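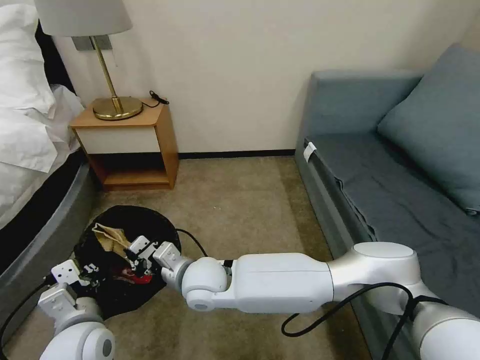 Domenica Mösli hat wenig Zeit. Um halb elf kommt der Nächste wegen eines Schlüssels, bis dahin können wir reden, sagt sie, und Kaffee gibts aus der Kanne von heute früh. Sie räumt Wohnungen. Nachlässe, Umzüge ins Heim, manchmal eine Trennung. Seit 17 Jahren, die meisten davon allein mit einem Lieferwagen und einem Lager hinter der alten Färberei, das sie Storico getauft hat. Storico ist auch der Laden vorne, offen Donnerstag bis Samstag und wenn Licht brennt.

Angefangen hat es mit der Tante. «Vier Zimmer, Parterre, und die Verwaltung wollte den Schlüssel in neun Tagen. Ich hatte keine Ahnung. Ich habe im Schlafzimmer angefangen, das war der erste Fehler.» Warum Fehler? «Weil dort die Briefe sind. Man setzt sich aufs Bett und liest, und um vier Uhr ist ein Sack halb voll.» Heute beginnt sie im Keller oder in der Küche. Gewürze, Tupperware, Pfannen ohne Deckel. «Da weint man nicht so schnell.»

Die Angehörigen schickt sie nicht weg, obwohl das viele in der Branche tun. Sie gibt ihnen eine Kiste, Bananenschachtel, Standardgrösse. Was reinpasst, kommt mit. «Eine Kiste pro Person. Am Anfang finden das alle brutal. Am zweiten Tag fragt niemand mehr nach einer zweiten.» Eine Ausnahme gab es, ein Sohn in Olten, der unbedingt die Modelleisenbahn wollte. Die ganze. «Gut, die ging halt nicht in die Schachtel.»

Und der Preis? Da wird sie kurz etwas lauter. Für eine kleine Wohnung verlangt sie bis zu 1200 Franken, Verwertbares wird angerechnet. Nur ist kaum noch etwas verwertbar. Eichenschränke, Zinnkannen, das gute Service: will keiner. «Die Leute haben im Kopf, was der Schrank 1970 gekostet hat. Ich muss dann sagen, ich zahle für die Entsorgung. Das ist der schlimmste Satz vom ganzen Tag.» Was läuft: Werkzeug, Leinen, Lampen, komischerweise Nähkästchen. Auch Schallplatten, aber nicht die, von denen alle meinen.

Bücher sind ein eigenes Thema. Im Frühling hat sie bei einem pensionierten Lehrer 1456 Stück herausgetragen, sie hat sie für die Tochter auf eine Liste setzen müssen, darum weiss sie es so genau. Drei Wochen Arbeit, abends. «Die Tochter hat dann ein einziges behalten. Ein Kochbuch, völlig verkleckert.» Der Rest steht noch zum Teil im Lager. Mösli zeigt mit dem Kinn nach hinten. Dort ist kein Durchkommen mehr.

Ob sie selber viel besitzt? Sie lacht, schüttelt den Kopf, überlegt, nickt. Zu viele Tischtücher. Zu Hause gilt die Regel mit der Kiste nicht, das gibt sie zu. Seit letztem Oktober hat sie aber einen Ordner angelegt, mit den Passwörtern, der Versicherung, wer die Katze nimmt. Das rät sie allen, auch den Vierzigjährigen. Und Fotos anschreiben, hinten, mit Bleistift. «Ganze Alben voll fremder Leute, und die einzige, die es gewusst hätte, kann man nicht mehr fragen.»

Am Sonntag arbeitet sie nicht. Früher schon. Dann hats der Rücken gemeldet, zweimal, beim zweitenmal richtig. Jetzt hilft ein Neffe beim Tragen, und schwere Möbel werden in der Wohnung zerlegt. Aufhören will sie nicht, eine Nachfolge wäre ihr trotzdem recht. «Es muss jemand sein, der anklopft, bevor er reingeht. Auch wenn die Wohnung leer steht.»

Es klingelt. Der mit dem Schlüssel ist zu früh. Sie trinkt im Stehn aus und sucht ihre Brille, die sie auf dem Kopf hat.

Zuletzt erschienen
Jirna schliesst: Abschied von der Quartierwäscherei
Messer schleifen bei Sekiguchi, ein Werkstattbesuch
Der Chor Jillow sucht Bässe
Was tun mit geerbten Teppichen?
Leserbriefe zur Sperrgutabfuhr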